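Gimska Desk Coverings, data card
Version 2, June

Contents
909 records of covered desks and tables in lived-in rooms. Each record has a folder number, a cover type and a pattern note. Maintained by Elfriede Berchtold; pattern notes by Deisy Quintero.

Fields
cover_type: tablecloth, runner, mat, none
pattern: check, stripe, floral, plain, mixed
script: yes or no
wall: main wall color

Labeling rules
A cloth with a runner band printed on it is entered as one tablecloth, pattern "mixed". Gingham-style squares go under "check" whatever their color. Printed writing is marked in the script field and is not transcribed. A single flower on a band is enough for "floral" in the notes. 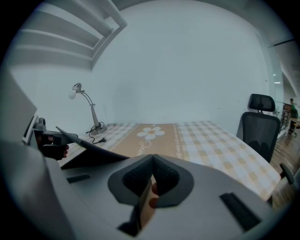
Cloths that hang over the side of the desk are labeled the same way as cloths that stop at the edge. Creases and fold lines are ignored.

Known issues
Folder 20 uses the old name "table_band" for runner. 40 records have no wall value. Both will be fixed in the next version.

Files
records.csv
patterns.txt
changes.txt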